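Saturday again, so I went in to look after the two-arm cell before the rest of Skorkley woke up. The grippers had been on since last May and I wanted to go over the screws and cables, then check that both arms still agreed about where the middle of the table is.

I do the handover position last. Both arms have to close on one bottle, one at the neck and one lower down, and if either zero is out you find out fast. The bottle gets pulled sideways or the lower jaw rides up the label. I keep the speed at 30 per cent for this and stand near the stop button.

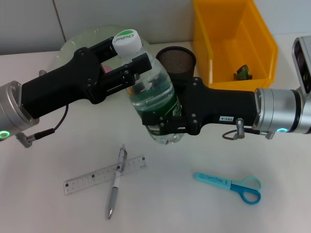 Photo: Rupert Auer, Sat 29 April

Before that I had been through the finger screws. There are small bolts holding the plates together and they do work loose, so each one comes out, gets cleaned and goes back with a drop of thread lock. I mark them with paint pen afterwards. Svenja Baumgartner showed me that and it saves a lot of arguing later. The counter on the left gripper read 3650 cycles since its last service, a bit further than I like to let it go.

Cables next. The thin one under the gripper body needs a loop with some slack in it. Pull it tidy and it will tug at the connector every time the wrist turns. I left mine slightly longer than the Zwahlen fitting sheet says - the sheet was written for a shorter gripper.

Then each arm by itself, gripper open, going for something round. I like a round target for checking finger height because a low finger pushes it away before the jaws can close. The pink apple does the job well enough.
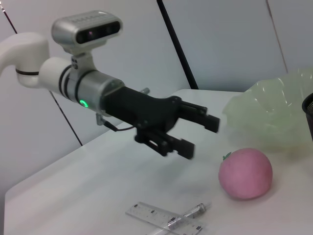 Do the fingers need setting again after the gripper has been off?
They do, every time. Run the open and close routine with nothing between the jaws, save the new zero, then try it on something soft before going back to normal speed.

Still on the list is the right-hand wrist bracket. Emil Hollenstein has ordered a replacement from Asero and it should be here in May. Until it comes I am keeping that arm at 35 per cent and checking the bracket screws each morning.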